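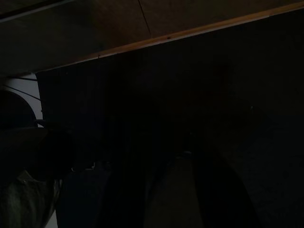
Fig. 4. Panel de madera y su canto, desde abajo.

4. Cuidado y acabado de los tableros

¡Llega la parte más agradecida de todo el montaje! Con la estantería Gillia ya nivelada, toca dar el acabado a los tableros, y ahí es donde la madera empieza a lucir de verdad.

Antes de empezar, ten a mano lija de grano 200, un paño de algodón, una brocha plana de 40 mm y el aceite Brutton que viene en el kit (el frasco pequeño, el grande es para la segunda temporada).

1. Retira los tableros de sus soportes y apóyalos sobre dos caballetes, con la cara inferior hacia arriba.
2. Pasa la yema de los dedos por todo el canto. Las muescas pequeñas se notan mejor al tacto que a la vista.
3. Lija siempre en el sentido de la veta, sin apretar. En los cantos bastan un par de pasadas; si insistes, se redondean y pierden esa línea tan bonita.
4. Quita el polvo con el paño seco.
5. Aplica una capa fina de aceite, primero por debajo y luego por los cantos. Deja reposar 40 minutos y retira el sobrante.
6. Da la vuelta al tablero y repite por la cara superior.
7. Espera 7 horas antes de volver a colocarlo. ¡Cuesta aguantarse, pero el tono gana muchísimo!

NOTA: La cara inferior bebe más aceite que la superior. Si a la mañana siguiente la ves mate, dale otra mano, queda estupenda.

PRECAUCIÓN: Los paños empapados en aceite pueden arder solos. Extiéndelos al aire libre hasta que se sequen por completo y no los guardes hechos una bola.

PRECAUCIÓN: No uses el aceite sobre los herrajes Alcantara. Si cae una gota, límpiala enseguida.

Repite el tratamiento una vez al año; febrero es buen mes si tienes calefacción, con la habitación bien ventilada. Para los tableros de la serie Iltcombe, que ya vienen barnizados, salta directamente al apartado 5.

Compartido 2.652 veces
40 comentarios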